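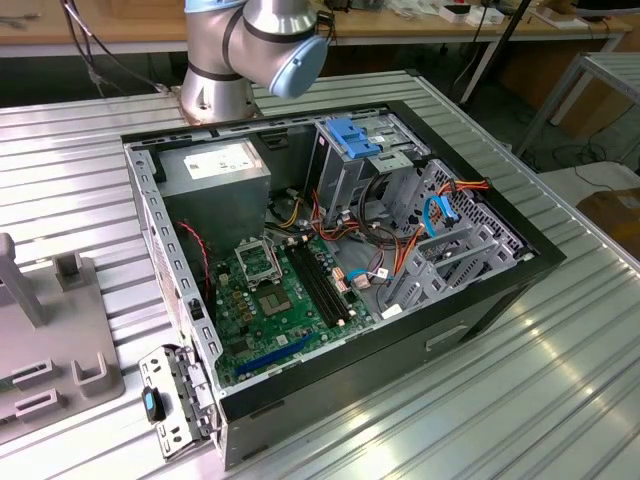

Flallville Disassembly Cell – working group
Minutes of the August meeting

Present: Joris De Bruijn (chair), Birthe Þrastardóttir (minutes), two from the controls side, one from purchasing by phone for items 1 to 4.
Apologies: the Porimance representative, who sent written comments.

Meeting opened at 1:30 p.m.

1. Minutes of the last meeting
Accepted with one correction. Under item 6 the payload margin was given for the short adapter flange. It should have been for the long one. Birthe has changed the file copy.

2. Matters arising
The spare teach pendant has come back from repair. The log template now has a column for the gripper serial number, as asked. The request for a second set of fingertips is still with purchasing.

3. Gripper comparison
Joris reported on the trials with the Bellel parallel gripper and the Ingvarsson adaptive gripper. The task set is unchanged: desktop tower flat on its side on the grooved table, side panel off, arm coming in over the case. Each gripper ran the memory module pull, the cable unplug and the drive cage release.

Bellel: repeats well on the memory modules. The narrow fingers fit between the two slots without touching either latch. It was weaker on the SATA cable, where the connector has to be gripped close to the wall of the case and the finger bodies run out of room.

Ingvarsson: better on the cables and on the blue handle of the drive cage, where the wrap of the fingers makes up for a poor approach angle. It is slower to close, and on memory modules it tends to tilt the part before it clears the slot. There were 17 dropped or tilted parts in 500 cycles, nearly all of them memory.

There was a discussion of whether tilts should be counted as drops. Controls said no, as the part is still held and can be set down. Joris said that a tilted module can scrape the board on the way out and he would like it kept as a fault. Agreed to log the two separately from now on and to go back through the existing recordings.

The Porimance comments asked for the CPU retention lever to be added to the task set. Opening the lever by hand before a run is fine for the present tests, but the customer expects the arm to do it in the end. Agreed to add it as a fourth task once the cable runs are finished.

4. Costs
Purchasing has a quote of $940 for a set of custom fingertips for the Bellel. The Ingvarsson fingers are sold only as a full kit and no price has come back yet. Purchasing was asked to chase it and to find out whether the kit includes pads. Purchasing left the call at this point.

5. Arm and controller
The move from the old controller to the new one is complete. Approach paths taught on the old controller load correctly, but the blend radius is read differently and the arm cuts corners it did not cut before. One path came too near the rear edge of the case and was stopped by hand. All paths into the tower are to be checked at reduced speed before they are used in a counted run.

Controls asked for the cycle limit between inspections to stay at 2000. No objection.

6. Camera
Short discussion. The fixed camera gives a usable view of the motherboard, but the table surface throws back a lot of light, and the bright grooves confuse the edge finder when the case is being located. Options put forward were a matte sheet under the case, moving the lamp, or masking the table in software. Birthe prefers the matte sheet. Controls prefer the mask – the sheet would shift the case height and the paths would need to be taught again. No decision. Both to be tried on the same tower and the results brought to the next meeting.

7. Fixtures
The gray molded fixture on the left of the table is to stay where it is during the comparison so that the reach is the same for both grippers. Anyone who has to move it should note the time in the log and tell Joris.

8. Any other business
Cables behind the arm need tying up. Controls will do this on Saturday when the cell is powered down.
Birthe asked that people stop renaming recordings after a run. File names should stay as the logger writes them.

Actions
Joris – go through recordings and split tilts from drops; write up the lever task.
Birthe – get matte sheet; send revised log template to Porimance.
Controls – slow-speed check of all paths; table mask; cable tidy.
Purchasing – Ingvarsson kit price and contents; reply on second set of fingertips.

Meeting closed at 2:50 p.m. Next meeting to be arranged by email.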